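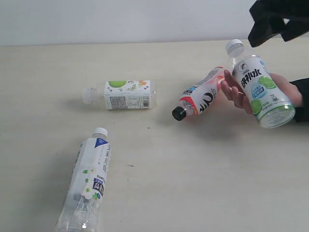

Four drink bottles, one of them already in hand.

Can a machine clear the table yet?
Kitchen and Workshop Tips, Oct 15, 2023

Every few months one of you writes in to ask whether it's time to stop nagging the family about empties and let a robot do it, and I always mean to give a proper answer and then get sidetracked by limescale. So, a whole page on it, with the tips tucked in as we go, and do put the kettle on first.

The short answer is partly. A machine arm can pick up a drink bottle from a bare table, given good light and a bit of patience from whoever is standing by. A machine that wanders into your kitchen after the football, finds the bottles behind the bread bin, tips out the dregs, takes the tops off the ones that need it and puts the lot in the right bin is another matter, and I wouldn't clear a cupboard for one this year. Or next, I suspect!

Why bottles are harder than they look

Think about what you do yourself when you pick one up. You know before you touch it whether it's full or empty, more or less, and you squeeze to suit. An empty plastic bottle gives under your fingers, a full one doesn't, and a half-full one shifts its weight just as you tip it. Clear plastic is awkward for a camera too, as it shows you the table through the bottle, and a good part of what the machine has to go on is the label. Then they lie about at every angle. A bottle standing up can be taken round the middle from nearly any side, but one lying down wants the fingers lined up across it, and it may well roll if they nudge it first. 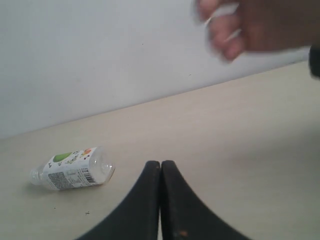
Fingers closed, and the small bottle on its side to the left.

All of which brings me to the first tips, and you'll notice they work just as well if the only arms in the house are your own.

Stand them up as you finish them. It takes no time and it halves the fuss later, for a child or a grandparent as much as for a gadget.

Keep the clearing end of the table clear. In our old house in Irby we kept one end of the kitchen table for things going out and nothing else, and I still do it now. A plain surface with nothing fiddly on it is the kindest thing you can give anybody (or anything) that has to grab in a hurry.

Leave the labels on until the bottle is by the bin. Peeling them at the table only leaves you with sticky curls of plastic everywhere, and the bottle is easier to spot with its label on.

Check the rules where you live about caps. Ours go in with the tops screwed on. My sister's council wanted them off until February and has now changed its mind, so don't take my word for it.

What I'd hand over first

If you run a workshop, or a canteen, or anywhere that the same job comes round a hundred times a day in the same spot, you're in a better position than those of us at home. Lamont, the joinery I used to keep the books for, went through 435 drinks bottles one hot fortnight, and I know because I was the one paying for them. They all landed on the same bench by the door. That's the kind of chore I'd give to a machine long before I'd trust one with my washing-up, and if it took three goes to get hold of each bottle, well, the bench isn't going anywhere. 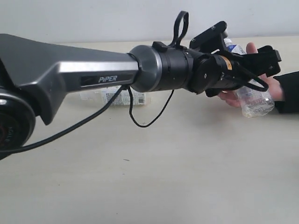 Passing something over by hand is the bit I find most interesting, as it's such an ordinary thing to do. We hold the bottle out, we feel the other person take the weight, and we let go, all without thinking. With a machine at the other end you have to slow right down. If you ever get the chance to try it, hold the bottle upright and keep still, keep your fingertips away from where the grip is going to close, and don't let go until you're sure it has it. Roll up loose sleeves as well, and tuck any cables out of the way of your elbow. I'd say the same about a pillar drill.

Start with water, too, with the cap on tight. A dropped bottle of water is a tea towel job. A dropped bottle of squash is an afternoon.

For the rest of us, meanwhile

I've had very good service from the Fistutden, a daft name for a wall-mounted can and bottle crusher with a long handle. Give each bottle a quick rinse, let it drain upside down in the rack, crush it, then put the cap back on so that it stays flat. My outdoor box holds far more that way and I only carry it down to the kerb every other week.

For the sticky rings and little dark specks that bottles leave on a pale tabletop, I use a drop of washing-up liquid in 400 ml of warm water, on a soft cloth that's been well wrung out. Dry it straight after. Please don't use the scratchy side of the sponge, however tempting it looks, as you'll have a dull patch there for good.

Next time it's Sullo stain bars and whether they're worth the money on shirt collars. Several of you have strong views, so keep the letters coming.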